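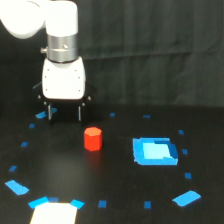 Odum Packaging, Ukley site

Cell minder (two posts), days and lates

Posted 08/04/2019

We are looking for two people to look after a robot that puts things down in the right place. It used to be a job for people, and the people who did it were good at it and disliked it, so please don't apply in the hope of a lively afternoon.

Some background. Odum makes and fills small containers for firms you won't have heard of. Until January the packing hall at Ukley ran on a long bench, a radio and a great deal of wrist. The arm now does the placing on line 6. Before it is let near a real order it does its practice on a black table with a square target marked out in blue tape, and somebody has to stand there, watch it, and write down what it did. That somebody is the first half of this job.

The second half is deciding when it is wrong. The arm will grip a red cylinder with great seriousness and has no opinion about whether it should have. You will need one.
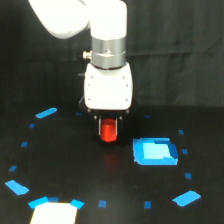 I did eleven years on the bench and my shoulder is glad of the change, but I'd tell anyone applying that you miss the talking. With the bench you had someone either side of you. Now you have a fence on one side and a screen on the other, and you have to walk to find a conversation. That was Chaturvedi, from the line, when we passed a draft of this advert round the canteen. We were asked to leave it in, so we have.

What has changed, so you know before you come

The bench posts have gone and will not be back. Everyone who held one was offered retraining, and most took it. Pay for cell minders is on the next grade up. The noise is lower, the standing is the same, and the paperwork is worse. Breaks used to happen when the line stopped. The line now stops less, so breaks are on the rota and we expect you to take them even if the arm is doing something interesting.

What you would be doing

Setting out practice pieces and putting them back when the arm has finished with them.

Pressing tape down again when it lifts, and replacing it when it gives up. The pieces all have their proper places, and the drawing on the wall is right even when your eye disagrees.

Logging each attempt: picked up, carried, put down, and how far off. A run is 1,000 attempts. We know.
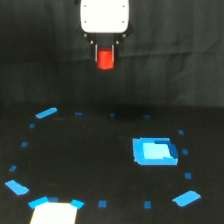
Stopping the arm whenever you don't like the look of it. You will never be asked to justify pressing the stop button. You may be asked to justify not pressing it.

Talking to the engineers at Zaderberg, who supplied the cell. They are pleasant on the telephone and fond of the word "nominal". Part of the job is finding out what they mean by it.

Handing over to the next shift in sentences, please. "Bit funny today" is not a handover.

What we want from you

Patience, decent handwriting or decent typing, and a willingness to say that a machine costing more than your car has made a mistake. Factory experience is useful. Robot experience is not needed, and if you have plenty of it you may find us slow. You must be able to stand for a good part of the shift, though there is a stool and we have stopped pretending otherwise.

We would be glad to hear from people who have lost a job like this one to a machine like this one. You will know what to look for.
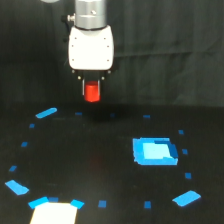 Hours, pay and the rest

Days are early, lates are late, and you swap every fortnight. Pay is 1,670 a month before tax, in pounds, with a shift allowance on top for lates. The probation period is 6 months and the training is done on site in paid hours. Anyone who completes the first year gets the Zaderberg maintenance course, which costs us 3,000 and is yours to keep if you leave. We would prefer you didn't leave.

How to apply

Write to the Ukley office or hand a letter in at the gatehouse. One page will do. Tell us about a time you noticed something was going wrong before anyone else did, and what happened when you mentioned it. Applications are read by people, slowly, with tea.

Everyone shortlisted is invited in for an hour beside the practice table before the interview. If you find after twenty minutes that you can't bear it, say so and we'll pay your bus fare home with no hard feelings.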